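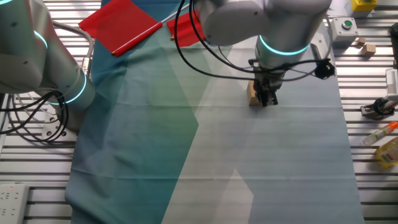 Packing Small Items at Home: Cartons, Filling, Tape and Labels

Filed under: Workshop and Storeroom
Reading time: 7 minutes

These notes cover single-wall cardboard cartons packed by hand on a table, for posting or for shelf storage. Large boxes for house moves are dealt with on a separate page. Measurements are internal unless stated otherwise.

Preparing the surface

Work at standing height if you have more than a few parcels to do. The top of the table should come to a point just below the elbow. A kitchen worktop is usually close enough; a dining table is too low and can be raised on blocks, provided all four legs are raised equally and the blocks have a recess for the foot.

Cover a hard top with cloth when handling glazed, polished or painted items. A close-woven cotton or polyester cover is suitable. Terry towelling catches on small fittings and sheds lint on to tape. The Kallico bench cloth used for these notes washes at 40 degrees and should be dried flat. It will crease when folded for storage, and light creases do no harm for packing work. Press them out only if you also cut or measure on the cloth.

Shake the cloth outdoors between jobs. Grit left in the weave will scratch lacquer.

Do not cut on the cloth. Keep a separate cutting board at one end of the table and return the knife to it each time.

Judging a used carton

A used carton is good enough if it passes the following checks.

Corners: press each vertical edge between finger and thumb. The edge should resist. A soft edge means the fluting has collapsed, and the carton will not carry a stack.

Flaps: fold each one through its full travel once. Reject the carton if the outer paper splits along the crease.

Faces: hold the carton up to a window. Small punctures can be patched with paper tape on the inside. A tear longer than your thumb cannot.

Smell: cartons which have held soap, spices or paint will pass the smell to fabric and paper. Keep them for hardware.

Damp: board that has been wet and dried feels wavy and sounds dull when tapped. It has lost much of its strength even when it looks sound.

Remove old labels and barcodes. If a label will not lift cleanly, cover it completely with a plain one. A line of black marker through a barcode is often still readable by a scanner.

Choosing the size

Measure the item at its widest in all three directions, including handles, knobs and spouts. Add 50 mm to each figure for fragile goods and 20 mm for anything else. Choose the next carton up from that result. A carton much larger than this needs more filling, and the item will travel through the filling when the parcel is turned.

Very small items, such as drawer knobs, bushes and hinge pins, are better in a small cube carton than in a padded envelope. Sorting machinery bends envelopes.

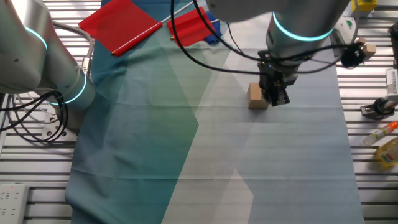 Small tan carton on a cloth-covered surface.

If no carton of the right height is to hand, a taller one can be cut down:

1. Put the item and the bottom layer of filling inside.
2. Mark the level of the top of the item on one inside corner, then add the allowance given above.
3. Take the item out. Carry the mark round all four sides with a square.
4. Score along the line on the inside face with a blunt tool. The back of a table knife will do.
5. Slit the four corners down to the score line.
6. Fold the sides in along the score to form new flaps. Trim any flap that overlaps its opposite by more than half.

Scoring on the inside gives a cleaner fold. Do not score with a sharp blade, as the outer paper will split when the flap is bent.

Filling

Crumpled newsprint is adequate for most household goods. Crumple each sheet separately and loosely; a tight ball carries shock straight through. Printed newspaper marks pale ceramics and unsealed wood, so use plain paper next to the item.

Bubble film goes with the bubbles facing inward on smooth objects and outward on anything with an open grain or a matt painted finish, where the bubbles can leave rings in warm weather.

Shredded paper settles in transit. If it is all you have, fill above the rim and compress it with the flaps. Starch peanuts must be kept dry and are unsuitable for a shed or garage.

Old towels and clothing can be used when the receiver wants those too. They are heavy, and the postage is likely to cost more than paper.

Test the filling before sealing. Close the flaps, hold the carton by two opposite corners and shake it gently. Movement felt in the hands means more filling is needed at the sides. A knock means the item is touching the board.

Weight limits for light board

The limits below are for small single-wall cartons with tape along the centre seam only.

Up to 700 g: one strip of tape, top and bottom.
Above 700 g and up to 2 kg: one strip top and bottom, with a second strip across each.
Above 2 kg: tape all seams in an H pattern, or change to double-wall board.

Weigh the parcel after sealing. Tape and labels add more than expected on parcels close to a price band. A flat kitchen scale is suitable, though a wide carton may hide the display. Stand an upturned bowl on the pan, set the scale to zero, and place the carton on the bowl. The Orozco flat scale switches itself off quickly when idle, so have the parcel ready before pressing zero.

Tape

Brown polypropylene tape sticks well to clean new board and poorly to dusty or recycled board. Rub the seam with a dry cloth first. In a cold outbuilding, keep the roll indoors until it is wanted, as the adhesive is slow to take below 10 degrees.

Paper tape with its own adhesive can go into the recycling with the box. Fodau sells it in two widths; the wider one, listed as 1721, covers the centre seam with a good margin on each side. Press it down firmly along its whole length with the side of the hand.

Water-activated paper tape gives the strongest joint. Wet it with a sponge until the surface is glossy and no water runs. Leave the parcel for ten minutes before turning it over.

Masking tape, clear stationery tape and electrical tape should not be used to close a carton. String catches in conveyors and most carriers refuse it.

Run each strip past the end of the seam and down the side by a hand's width. Short tails peel first.

Labels

Place the address label on the largest face, clear of seams and edges. A label folded over an edge may be rejected. Write in ballpoint or waterproof marker. Gel ink runs.

Put a second slip with both addresses inside, on top of the filling.

Clear tape over a printed label protects it from rain but can make a thermal label fade and leaves a glare that some scanners cannot read. Cover the address only and leave the barcode bare.

The parcel counter at Erkthorpe takes its last collection at noon on Saturday. Parcels handed in later go out with the following collection.

Storing empty cartons

Flatten cartons and keep them upright like books, largest at the back. Laid flat in a pile, the lower ones are crushed and the one you need is always underneath. Slit the bottom tape with a short blade; pulling it off lifts the paper.

Write the internal size on one edge with a marker. Length, width, height, in that order.

Keep board off concrete floors. Two battens under the stack are sufficient. Check in November for silverfish and mice if the stack is in a loft or garage, and throw out anything with frass or droppings in the flutes.

Nested cartons, one inside another, save space when they cannot be flattened. Limit this to three deep or the outer one will bulge at the seam.

Storing goods in cartons

For shelf storage, put the heaviest cartons at waist height. Leave a finger's gap behind each row for air. Label the end that faces out, and the top as well if cartons are stacked.

Steel tools should be wiped with light oil and wrapped in waxed paper before they go into board, which draws moisture from the air and holds it. Silica gel sachets help in a closed carton for a few months. The reusable kind can be dried in a low oven on a metal tray; follow the temperature on the sachet.

Photographs and textiles to be kept for years need acid-free boxes. Ordinary board will yellow them.

Related pages: Washing and Drying Bench Cloths; Sharpening a Snap-off Knife; Shelf Loads for Sheds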